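Robot Manipulation Project Course
Handout 4: Collecting demonstrations with the hand-held grippers
Instructor: Elsa Kuusisto
Revised 27/01/2020

4.1 Purpose

In Handout 3 each team wrote a task sheet. In this unit you record the demonstrations that the task sheet calls for. The recordings are the only training input for the policy you submit in Unit 5, so errors made now carry through to the end of the course. Read the whole handout before your first lab slot.

4.2 Terms

Demonstration: one complete performance of the task, from the start pose to the end pose.
Session: all demonstrations recorded by one operator without leaving the station.
Operator: the student holding the grippers.
Recorder: the student at the Zikitz console who starts and stops each recording and keeps the log.

4.3 Marker cubes

The position of a gripper is computed from the printed patterns on its cube. The tracker needs at least one face in clear view, and two faces give a much more stable rotation estimate. When only one face is visible and it is nearly square to the camera, the computed tilt can flip between two solutions. In the plots this shows up as a sudden jump in pitch with almost no change in position.

Hold a cube by its edges when handling it off the tool. Skin oil on the printed area lowers contrast under the ceiling lights. A cube that has been removed or bumped must be recalibrated before the next session, using the Brelov calibration script on the lab machine.
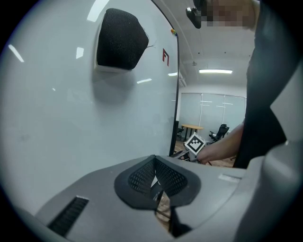
Calibration is accepted when the residual printed by the script is below 2 mm. If it is higher, reseat the cube and run the script again. Do not edit the offset file by hand. Teams that did this in October had to discard an entire session, and the lost slot was not replaced.

4.4 Lighting and reflections

Glossy surfaces return the ceiling lights as bright streaks. The tracker does not mistake a streak for a marker, but auto exposure reacts to it and the cube may come out too dark to decode. Lock the exposure at the start of the session with the cube held over the middle of the work area. Record the value in the log.

4.5 Start pose and work area

Stand close to the table edge with both elbows free of the body. Bring both grippers over the surface with the fingers pointing forward. Hold still until the recorder says "go." Tape marks on the tabletop are references for object placement and must not be moved. If a mark lifts, report it and stop the session. 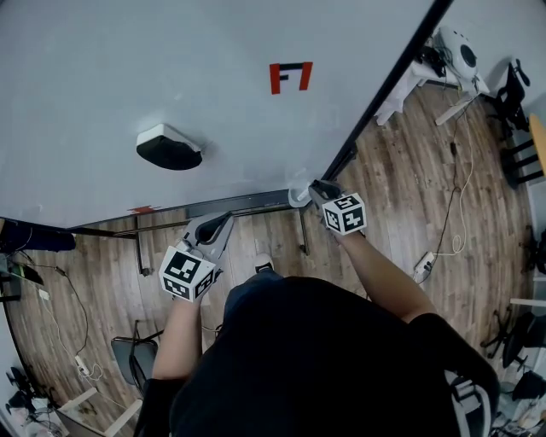

Figure 4.2. Operator at the table with both grippers, seen from above.

Keep your head level during the start pose. Leaning in to check a small object tends to hide one cube behind your own forearm. Check the object first, step back, and then take the start pose.

Cables on the floor are to stay where they are. Do not unplug anything from a power strip.

4.6 Recording procedure

1. Recorder opens a new session and enters the operator code.
2. Operator opens and closes each gripper fully, left then right.
3. Operator takes the start pose.
4. Recorder starts the recording and says "go."
5. Operator performs the task at a steady pace.
6. Operator returns to the start pose. Recorder stops.
7. Recorder marks the demonstration as keep or reject.

A dropped object is a reject. A slow but complete attempt is a keep. Change operators after 8 demonstrations.

4.7 Data volume

Each team submits 700 kept demonstrations. Last year's combined set held 2264 after filtering, and the policy trained on it was still weak on left-hand grasps. Plan your task variations with this in mind. Upload to the Ardale share under your team folder. Rejected recordings are uploaded too, in the subfolder "rej".

4.8 To hand in

Session log, signed by operator and recorder.
Calibration output for both grippers.
One plot of position against time for each gripper, taken from a single kept demonstration, with any tracking gaps marked.
Half a page on the most frequent cause of rejects in your team.

Reading for next time: Panyasiri notes, sections 2 and 3.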